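叠衣服真的能省地方吗？给爱问为什么的你

大人总爱说一句话：“衣服叠好了，柜子就放得下了。”

你有没有想过，这句话是真的吗？

一件衣服有多少布，就是多少布。你把它对折一次，布没有变少；再对折一次，还是没有变少。剪刀没有动过它，线也没有抽走一根。那么，省下来的地方是从哪儿来的呢？

很多讲家务的书到这里就不往下讲了，只画一个笑眯眯的抽屉。我们不着急相信抽屉，先把事情弄清楚。

一、布没有变少，少的是空气

找一件自己的旧T恤，用手抓成一团，扔在桌子上。它鼓鼓的，像一个没揉好的面团。你用手掌往下按，它会扁下去；你一松手，它又慢慢鼓起来一点。

鼓起来的那部分是什么？是空气。布团里面有很多弯弯曲曲的小洞，每个小洞里都住着空气。你以为柜子里装满了衣服，其实有一大半可能装的是空气。

叠衣服的时候，我们把布一层一层铺平，层和层贴在一起，小洞就少了，空气被赶了出去。所以“叠好了省地方”这句话，说对了一半。准确一点应该说：叠好了，空气占的地方变小了。

那另一半呢？另一半要看你叠的是什么布。

薄薄的棉布很听话，铺平了就是平的。厚毛衣就没有那么听话，因为毛线自己里面就藏着空气，你把它叠得再整齐，它还是厚厚的一块。羽绒服更不用说，它就是靠空气保暖的，叠它就像叠一个枕头。谁要是告诉你“所有衣服叠起来都能小一半”，你可以请他叠一件羽绒服给你看。

二、为什么总是叠成长方形

你见过叠成圆形的衣服吗？三角形的呢？

三角形当然可以叠，餐巾就常常叠成三角形。可是衣服叠好以后，几乎都是长方形。有人说这是因为长方形好看。我不太相信这个理由，好看不好看，每个人想的不一样。

拿纸来试一试就知道了。剪几张一样大的圆纸片，把它们一张挨一张铺在鞋盒的盖子里，不许重叠。你会看到，圆和圆之间总有尖尖的空地，怎么挪都填不满。再换成长方形的纸片，只要大小合适，就能一张贴着一张，一点缝也不留。

抽屉是长方形的，柜子的格子是长方形的，行李箱也差不多是长方形的。把东西叠成跟它的家一样的形状，就不容易浪费角落。假如有一天，大家都用圆抽屉，叠衣服的办法恐怕也要改。

三、在哪里叠，也有讲究

叠衣服要一块平的地方。桌子可以，干净的地板可以，床也可以。

很多人喜欢在床上叠，因为床够大，又不用弯腰弯得太低。不过床有一个小毛病：它是软的。你的手往下一压，床垫也跟着往下陷，布就没有在硬桌面上那么容易压平。在桌子上叠出来的边常常直一些，在床上叠出来的边常常圆一些。 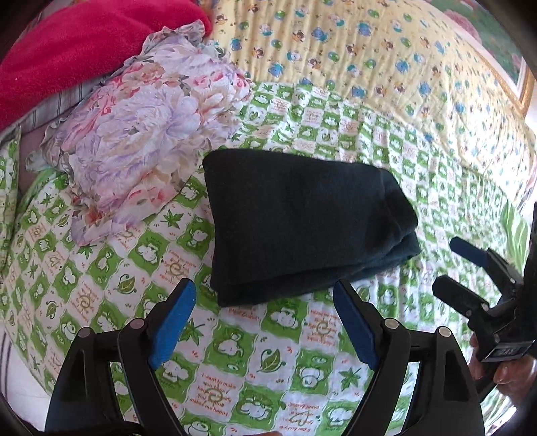

那么边圆一点要紧吗？我觉得不太要紧。有的人会把一块叠好的布拆开再叠，只因为有一个角没有对齐。这块布放进柜子以后，那个角谁也看不见，第二天一拿出来穿，什么角都没有了。如果你喜欢对齐，那就对齐，这是你的乐趣；如果你不喜欢，差一点点也一样能放进去。

倒是有一件事比对齐更值得做，就是叠之前先把布抖一抖，铺开，用手掌从中间往两边抹。袖子里如果有一个大疙瘩，叠完以后疙瘩还在里面，后面每叠一层，都会被它顶起来。

如果床单上有格子，还可以偷个懒：让衣服的下边对着一条格子线，再动手折。格子线就像本子上的横线，能帮你看出来歪没歪。当然，前提是床单自己没有铺歪。床单要是歪的，你照着它对，衣服就跟着一起歪。用什么东西当尺子以前，先看看尺子直不直，这个道理在别的地方也用得上。

四、一张纸能折多少次？一件衣服呢？

你可能听别人说过：“一张纸最多只能折七次。”

别急着点头，先拿一张普通的纸来试。第一次对折，变成2层；第二次，4层；第三次，8层。每折一次，层数就变成原来的两倍。到后面，纸又厚又硬，你用两只手使劲按，它还是要弹开。

普通大小的纸，确实很难折过七次。可是“很难”和“不可能”是两回事。要是换一张特别长、特别薄的纸，就能折得更多。所以那句话要加上一个条件才行：用的是多大的纸，有多厚，怎么折。以后你听到“最多”“从来”“一定”这样的词，不妨问一句：在什么情况下？

衣服也是一样。布比纸软，可是也比纸厚。一件T恤，对折三次，就有8层了，而且别忘了，T恤本来就有前后两面，所以还要再乘以二。对折再多几次，它就变成一个胖胖的小方块，放在哪里都站不稳，一碰就散。

层数太多还有一个麻烦：外面那一层要绕过里面所有的层，才能拐过弯来。里面越厚，外面绕的路越远，边就越不容易对齐。你明明对得好好的，折过去却差了一截，多半就是这个原因，不能全怪你的手。

五、卷起来是不是更好？

最近几年，很多人说卷衣服比叠衣服好，不起皱，还省地方。

这里有两句话，我们一句一句地看。

先看“省地方”。卷衣服也要把空气赶走，卷得紧，空气就少，卷得松，空气就多。可是卷好以后是圆柱形，还记得那些圆纸片吗？圆的东西排在一起，中间会有空地。不过布卷是软的，用力一挤，会互相压扁，空地就变小了。所以到底哪一种更省地方，要看卷得多紧，箱子是什么形状，还有你用多大的力气往里塞。

再看“不起皱”。皱纹是布在一个地方弯得太厉害、压得太久留下来的。叠的时候，折线那里弯得最厉害，所以容易留下一道印子。卷的时候没有那么尖的弯，印子可能会浅一点。可是如果卷以前没有抹平，布里面就会卷进许多小皱，打开来一看，一身都是细细的纹。

所以卷不一定赢，叠也不一定输。

想知道自己家的衣服适合哪一种，可以做一个小试验：

找两件差不多一样的T恤，一件叠，一件卷。
把它们放在同一个抽屉里，上面不要压别的东西。
晚上9点放进去，第二天早上拿出来。
把两件并排铺在桌上，看哪一件的印子多，哪一件的印子深。

做完以后，再换两件别的衣服做一遍。只做一遍是不够的，说不定第一次赢的那一件，本来就是不爱起皱的布。

六、商店里的神奇叠衣板

有一种塑料板，叫叠衣板。把衣服铺在上面，左边翻一下，右边翻一下，下面再往上翻一下，衣服就叠好了。

我试过一块，牌子叫Trodero，盒子上写着“21件衣服，一眨眼叠完”。我眨了很多次眼，第一件还没有铺平。翻板子是很快，可是把衣服抖开、铺正、把袖子摆好，这些都要自己来，板子一点忙也帮不上。而叠衣服最花时间的，偏偏就是这一部分。

叠衣板也有它的好处。用它叠出来的衣服一样宽，排在一起很整齐。你要是没有叠衣板，用一块硬纸板也行：把纸板放在衣服背面的正中间，两边往里折，再把纸板抽出来。纸板不用花钱，从旧纸箱上剪下来就可以，剪的时候请大人帮忙。

还有一种Jovo牌的收纳袋，说能让衣服“缩小50%”。看到这样的数字，要先问：缩小的是什么？是重量吗？当然不会，袋子不会把布变轻。是体积吗？那是哪一种衣服的体积？装毛衣和装手帕，结果肯定差得很远。盒子上没有写，我们就没有办法知道。

七、叠好的衣服，立着放还是躺着放？

躺着放，就是一件摞一件，像一摞书。好处是放得稳，坏处是你总想穿最下面那一件。一抽，上面的全歪了。

立着放，就是让叠好的衣服像书架上的书那样站着。好处是每一件都看得见，坏处是拿走几件以后，剩下的会倒。倒了再扶起来，扶起来又倒，有的人两天就不想扶了。

两种都试试吧。厚衣服自己站得住，可以立着；又薄又滑的布站不住，还是让它躺着比较省心。

另外，不是所有东西都值得叠。袜子找到另一只就行，抹布摞在一起就行，明天一早要穿的衣服，搭在椅背上也没有什么不好。把力气用在真正需要的地方，柜子不会因此生气。

八、有潮气的衣服不要急着叠

这一条没有什么好怀疑的，不过你也可以自己检查它对不对。

衣服里如果还有水，叠起来以后，里面几层吹不到风，水就跑不出去。时间一长，会有一股闷闷的味道，有时候还会长霉点。厚的地方干得最慢，比如领口、腰带和口袋的底。摸衣服干没干，不要只摸中间那一大片，要摸这些地方。

冬天摸衣服特别容易弄错，因为凉凉的布摸起来很像湿的布。分不清的时候，可以拿一张干纸巾压在上面，等一小会儿再拿起来看。纸巾变软了，颜色变深了，就是还有水。

想一想，做一做

把同一条毛巾用三种办法叠：对折再对折、折成三段、卷起来。用尺子量一量每一种有多长、多宽、多高，写在本子上。哪一种最扁？哪一种占的桌面最小？这两个问题的答案可能不是同一种。

再找一件毛衣，照样量一遍。量的时候不要用手压着它，不然量出来的就是你的力气了。

最后问问家里的大人：你为什么这样叠衣服？如果他们回答“一直都是这样叠的”，那就请他们和你一起，换一种办法叠一件试试看。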